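Ticket 400: Booking confirmations going out twice
Opened by: Raíssa Brandão
Product: Ledia scheduling, hosted plan
Status: Closed

Raíssa, 16 Aug 2018
Hi again! So the double emails are back. Every customer who books a slot on our Ladent page gets the confirmation, and then 14 minutes later they get the very same one again. Same subject, same booking number, everything. I've had people phone me thinking they booked twice (and one lady who canceled the "extra" one and lost her place, which was a fun call).

What I've tried so far: turned the confirmation template off and on, cleared the cache, logged out everywhere, made a test booking under my own address. Still two emails. The reminder emails are fine, only one of those. I'm on the new template, if that matters.

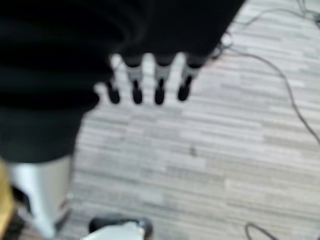 I also looked at the outgoing log and it lists just the one message per booking, so either the log is wrong or something else is sending the second one. I really don't know where to look next!

Liên Vi, support
Hey Raíssa, thanks for all the detail, it saves me a lot of asking. Could you open one of the second emails, show the full headers and paste me the line that starts with X-Sender? Also, do you still have the Cerkano connector switched on? It's under Settings, Add-ons, at the very bottom.

Raíssa
Header line says cerkano-relay. And yes, the connector is on! I thought we'd dropped that when we moved off the Ninh calendar last September.
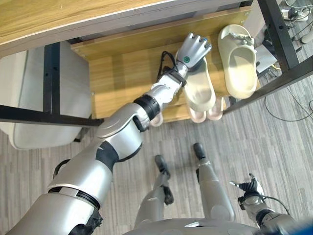 Attachment 2: robot hand and slipper

Liên Vi, support
Okay, that explains it. The connector keeps its own copy of the confirmation and checks for new bookings on a timer, and our log doesn't show what it sends. Please switch it off, save, then delete the saved key underneath (if you leave the key in, it can turn itself back on after an update). Then do one more test booking and give it 22 minutes.

Raíssa
Done, and just the one email this time! I did 13 more bookings to be sure, all single. Can you leave this open until tomorrow in case?

Liên Vi, support
Sure thing, leaving it open overnight.

Raíssa
Still good this morning. You can close it, thank you so much!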